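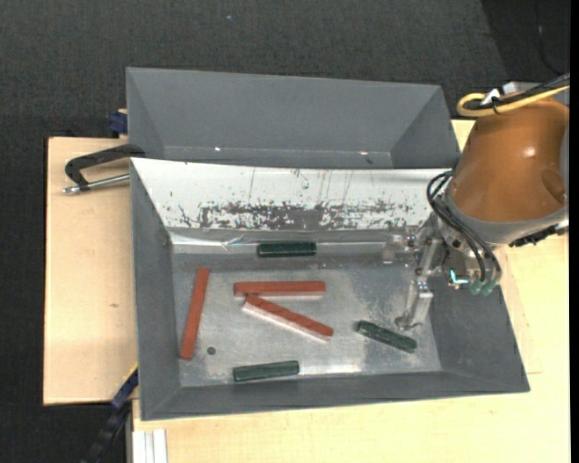
**Nutcombe shop notebook – picking cell, March**

Second week with the arm doing the bar transfers, and I want to get this down while it's fresh, before the numbers meeting turns it all into a chart.

Counter on the cell read 1,944 picks when I came in at 6:40. That's everything since we zeroed it after the finger swap. I went and found Shuk-fan just to show her the number and she'd already written it on her glove box with a marker, so we're both in the same state I think!

**Pick behavior**

Long reds are going well. Lying out in the open on the bottom, they're about as easy a pick as this cell gets, and the grip lands near the middle most of the time. Reds leaning up against a side wall are slower. The arm tends to leave those for last and then takes two tries, sometimes three. Anselmo thinks the approach angle is too steep near the wall and he's probably right, he usually is on anything to do with angles. He wants to try 20 degrees off vertical for wall picks. I said go ahead, on the spare program first.

Short greens are the interesting ones. They're so dark that against the back of the bin they more or less turn into shadow. Add the shiny metal on the bottom throwing glints all over and the vision gets fussy. Things we noticed:

- Greens lying tight along the back edge get skipped on the first pass, then found on the second once the reds are out.
- Greens close to the front wall get found fine but the finger comes down cautious and slow.
- Greens out in the open on the right: no trouble.
- Two bars touching: it nearly always goes for the one on top or the one with the free end. Nice to watch, like somebody thinking about it.

Tried the overhead light turned down for 12 cycles before lunch. Better on greens, slightly worse on reds. Left it down. Would like to try a diffuser before we touch any vision settings – Jabłońska has a roll of the frosted sheet in her cabinet, ask her nicely.

**What it does to the day**

This is the part I really wanted to write about.

Before the cell, whoever had the sorting bench had it for the whole morning. Tip the bars out, reds one way, greens the other, turn them all the same direction, feed the Skulamis saw, go back, do it again. I did it for most of my first year and I can still feel it in my right thumb. You couldn't leave it for long either, the saw would catch up with you and sit there beeping.

Now the bench person is the cell person, and the job is a completely different shape. You load, you watch the first few picks, and then you've got a good stretch when your hands are free. Shuk-fan has used hers to learn the setup side of the saw, something she'd been asking for since before I was on this shift. Yesterday she did a full blade change with Anselmo only looking on. She was grinning through the whole thing. Great afternoon.

It does change who talks to whom, and I'd like us to keep an eye on it. The old bench was right by the door and everyone going past said something. The cell is in the corner and you face the other way. Shuk-fan said it was quiet back there, and she didn't mean the noise. Moved the stool and the log sheet to the door side of the cell so you can see the shop from where you sit. Small thing, already nicer.

Also the matter of the stops. When the arm pauses and asks for help, it's tempting to jump up straight away, and people were getting a bit worn out by it – it's a different kind of tired from the bench, more like minding a toddler. We agreed a stop isn't an emergency. Finish what you're doing, walk over, look, clear it. The saw has enough in its tray to run 20 minutes without us, so there's no rush at all. Put that on the board in big letters.

Anselmo raised the question of what happens to the bench rate, the extra bit of pay that went with the sorting. Fair question and I don't have the answer. I've told Zarnow in the office that the cell is more skill, not less, and should be paid like it. Will chase again before the end of the month. If anyone asks you, tell them it's open and I'm on it.

**Wear and housekeeping**

- Sloping panel at the back of the pick bin is getting ugly, dark flaky patches along the lower part and scratches further up. Doesn't seem to bother the picks. Keep looking at it.
- The strip where the panel meets the bottom is wrinkled and very bright. I suspect half our false finds come from there. Try covering it with matte tape, one day, compare.
- Clamps: check both bins at start of shift. A bin that's crept over a little is enough to spoil the wall picks. Anselmo marks the board in pencil, please don't rub it out.
- Cable loop over the arm: Shuk-fan wants it tied back a bit more. I looked at it with her through a full sweep and it clears everything, but she's the one sitting there. Tie it back.

**Ideas from the shop, collected at coffee**

Could it take the bars out in saw order, so all reds first and then the greens? Possible, Anselmo says, but it would get slower when a red is under a green. He'll try it on a small load.

Could we have a soft chime for "done" and keep the loud one for "stuck"? Yes! Should have had that from day one. Shuk-fan is picking the sound, heaven help us.

Could the new starters learn hand sorting first anyway? I say yes, a couple of mornings. You get a feel for which bars are going to be awkward, and then when the arm hesitates over one you can usually see why. I notice that all of us who did the bench read the cell quicker.

**Next**

1. Wall picks at the new angle, spare program, Anselmo.
2. Diffuser, me, after asking Jabłońska.
3. Matte tape on the bright strip. Not the same day as the diffuser or we won't know which one did it.
4. Bench rate, me, Zarnow.
5. Shuk-fan to run the saw setup alone, Anselmo within shouting distance.

3:15, counter zeroed again for the tape test. Old total is on the inside cover, and on the glove box.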